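Review: Mirenholm hand-held gripper kit, two-unit bundle
Posted by Kieran Carroll, Jul 21, 2025

The Mirenholm kit is a pair of hand-held grippers for recording manipulation demonstrations without an arm. You squeeze the handle, the fingers close, and a wide-angle camera on the unit logs video while the finger opening is recorded alongside it. We bought the bundle to replace two Sheehan units, and used it to build a set of tabletop pick-and-place episodes. Target was 3,000 episodes. We finished with 3,031, and the extra ones are padding against rejects.

Setup

Pairing took one attempt on the first unit and three on the second. The supplied calibration routine wants a full open, a full close and a slow sweep, and it fails without a message if the sweep is too fast. Do the sweep at half the speed the manual suggests. After that the opening value held steady through a full session.

Grip

The fingers have enough compliance for thin-walled objects. On bottles, the main fault we logged was rotation during the lift when the contact was off the centerline. Gripping lower helped. Operators learned this faster than any written instruction could have conveyed it, so budget a practice block and throw the episodes away.
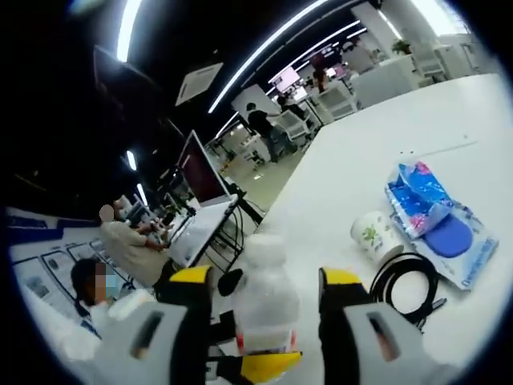
Bottle grasp from the unit's own camera, with a paper cup and cable on the table to the right.

Soft packaging is harder. A film wrapper deforms before the trigger gives useful feedback, and the recorded opening at contact varies a lot between operators. Zainab Lawal ran a block of 200 episodes on soft packs only and rejected the ones where the opening never settled. That left a usable set, but the rejection rate was well above what we saw on rigid objects.

Camera

Field of view is very wide, with heavy curvature toward the rim. For training this is mostly a benefit: both fingers stay in view through the grasp, and there is plenty of room detail for tracking. The cost is exposure. Facing bright windows, the far side of the room washes out. There is a manual exposure lock in the settings, two menus down, and it resets on power cycle. I would like that fixed. 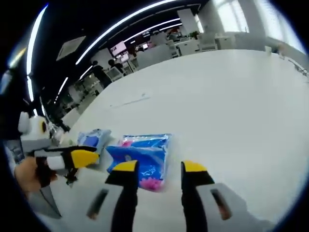 With two units working one table, each camera regularly picks up the other gripper. We kept those episodes. If your model is meant to run with a single arm, sort them into a separate group at recording time, as the export tool has no filter for it.

Software

Export is plain video plus a table of timestamps and opening values. Clock drift between the paired units was small enough to ignore on short episodes. On long ones it needed correction. Of the full set, 214 episodes failed the export check, nearly all from dropped tracking when the operator turned quickly away from the table.

Verdict

Better finger hardware than the Sheehan, weaker software. Recommended for groups that already have their own checking scripts. Everyone else should wait for the August firmware and see whether the exposure lock survives a restart.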